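Project report, Skekar group
Thin sheet pickup from a hard counter with a wrist camera
Draft 2, 11/17/24

1. What we wanted to find out

Can a two finger gripper get a single sheet of paper off a stone counter using only the wrist camera? No suction, no force sensor. Sounds easy, isn't. Paper lies flat, fingers have nothing to grab, and glossy paper slides when you push it, or it doesn't slide at all and you just press harder.

Two methods compared. Bavberg = slide to the edge. One finger presses on the sheet, arm drags it until part of it hangs over the side of the counter, then grasp from the side. Brutthorpe = buckle. Press with one finger, push inward, paper bows up, close on the bump. Both names are just what we called the branches in the repo, they stuck.

2. Setup

Counter is dark veined marble. Picked it on purpose, we wanted a background that would mess with edge detection. Our October runs were on a plain gray board and the numbers looked way too good. Camera sits at the wrist so it turns with the hand, which means the counter edge can come in vertical in the image. We don't rotate the frames back before detection. Tried it once, no difference, dropped it.

Sheets: printed menus, plain copy paper, one laminated card (laminated card left out of the results, too stiff, always works). Menus are the hard ones. Lots of food photos and headings, and the detector keeps finding rectangles inside the page and thinking one of them is the page. 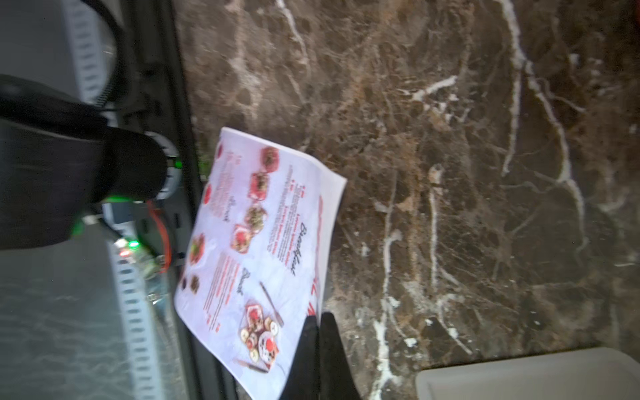 Press height is where most of the time went. Too high and the finger skates over the top. Too low and the arm stalls on the stone and we have to reset. We ended up stepping down slowly and stopping when the motor current jumps. Crude but it holds up ok.

3. Data

393 trials total, split between the two methods. 2,771 wrist frames labeled by hand for the sheet corners. Labeling was slow, roughly 12 seconds a frame when the corners are hidden behind a finger. If a corner was hidden we marked it as hidden and did not guess. The first batch was done before we had that rule so it got relabeled.

Corner detector is the small Ağca network from last semester, same weights, fine tuned on our frames. No other changes.

4. Results

Bavberg: 88 percent of trials ended with the sheet held and lifted clear. Brutthorpe was clearly worse on menus and about the same on copy paper. Glossy stock doesn't buckle cleanly, it creases or scoots away from the finger.

Failures for Bavberg, most common first:
- sheet rotates during the drag, so a corner goes over instead of a side
- detector locks onto a photo or a colored strip and not the paper border
- finger lifts too early

Rotation is mostly our fault. Press point was picked as the center of the visible part, and when half the sheet is out of view that isnt the real center. Using the last full view before the approach helped alot but we only did that in the late runs, so it's mixed into the total. Should have been split out.

5. Problems / to do

White veins in the marble get picked up as paper edges when the lights are low. Fixed by adding more dark frames to training, not tested seperately.

Only one counter. Only one gripper. Can't say anything about wood or cloth.

Next: rerun Brutthorpe with a softer fingertip, log current on every trial (we lost it for the early ones), and try a stack of two sheets. Code and labels are in the shared Skekar folder, readme still needs the calibration steps.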